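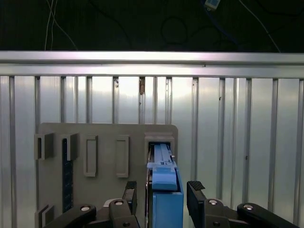
Go over the brown spot with white vinegar and forget about the rest, Maribel Londoño told me, and stop hanging things from that rail before you do anything else. She may be right on both counts! But I've been going back and forth on this for most of July and I'd like to hear from people who live with a slatted aluminum wall before I put anything sour on mine.

Rust-colored mark on aluminum slats, plus cables everywhere above the rail
Posted by Yolanda Barrios

So, my workbench sits in front of a wall of vertical aluminum slats with a rail running across above them. I love it, it's bright even on gloomy afternoons, and the gray holder panel goes in front of it so the small stuff is standing up where I can grab it. The brackets and the two narrow frames are the best part of the whole bench. The blue thing with the long handle lives in its own slot on the right and I have stopped losing it, which at my house is a miracle.

Two problems.

First, the mark. It's down in one of the grooves, just below the rail, a rusty brown color. I didn't think aluminum could rust?? I've tried dish soap and a sponge but the sponge rides over the top of the slats and never gets down in there. I don't want to use anything scratchy because the wall catches the light and I'm pretty sure I'd be looking at the scratch forever instead. There's a dark speck farther over too but I'm ignoring that one for now.

Second, the cables. They hang down behind the rail, some white, a dark one that loops around, and a blue one trailing from the little blue and white box. I can't decide if I should tie them all together or run them along the rail, and if it's along the rail, what do I stick them on with? I bought a bag of Turitz adhesive clips (43 in the bag, why 43) and they held for one night. In the morning I had clips on the bench.

I'm renting the space, so no drilling please. I also don't want to take the panel out and lose where everything goes, it took me forever to get it how I like it.

Thanks in advance, and sorry this got long!

Cletus Ruiz-Ortega

Aluminum doesn't rust, you're right about that. What you usually get is rust from something else - a steel screw, a bit of steel wool, a drip coming down off a bracket somewhere higher up. It sits on the surface and stains. So before you clean it, look straight up from the mark and run a finger along the lip of the rail. If your finger comes back orange you've found your culprit, and you can scrub that groove all you want, it'll be back in a month. A steel screw you can swap for stainless. If it's something you can't swap, dab some clear nail polish over it.

For the mark itself, I'd do it like this:

Warm water and dish soap first, but with an old toothbrush, up and down with the groove and never across it. Rinse with a damp rag and dry it.

If it's still there, make a paste of cream of tartar and water, pack it in with a cotton swab, give it five minutes, brush, wipe, rinse. I've done this on a window track and on the trim of my camper and it was fine both times. It took two rounds on the camper.

Vinegar works too, but thin it with the same amount of water and don't walk off and leave it sitting. I did that on a baking sheet once and got a cloudy patch the exact shape of the paper towel. Whatever you use, try it first way down low where the panel hides the wall.

Please no bleach and no oven cleaner. And no steel wool, even the super fine kind, it leaves little bits behind and then you have forty brown marks.

You shouldn't need to take the panel out. Tuck a folded towel along the top edge so nothing drips down onto it. If you do have to move it, take a picture on your phone first and put masking tape along the bottom edge so you know where it stood.

Bonifacio Zabala

velcro. done

Amparo Requena

Cletus has the stain covered, so I'll do the cables, this is my favorite kind of chore (I know, I know).

Your clips fell off for one of two reasons. Either the metal had some grease on it, and shop metal always does, or you hung the weight on them right away. Wipe the rail with rubbing alcohol, let it dry, press each clip for a slow count of thirty, and then leave them empty overnight. Put the cables in the next day. I've had the cheap ones from Viltberg stay up for two years that way, and I didn't do anything fancier than that.

I would not tie everything into one fat bundle. It looks great for a week and then you need to pull out one cable and you're cutting the whole thing open. I do white with white, and the dark one by itself, and I leave a bit of slack where each one comes down so it isn't tugging on its plug. The blue one from the box I'd keep separate as well, in case you ever want to move the box.

Bonifacio's velcro is fine for this, by the way, he's just allergic to sentences. Get the roll you cut yourself. And label both ends! A scrap of masking tape folded over like a flag is plenty.

If the rail is steel anywhere you could use magnets, but if it's aluminum like the slats a magnet will slide right off, so test it with a fridge magnet before you spend money.

Yolanda Barrios

Update on the orange finger test: it came back orange. There's a screw up behind the lip that I never knew was there. I'm going to get a stainless one and do the cream of tartar after. Amparo, the clips are up and empty and I'm leaving them alone until tomorrow, which is killing me.

Does anybody know if regular masking tape leaves gunk on the slats if it's on there for a few months?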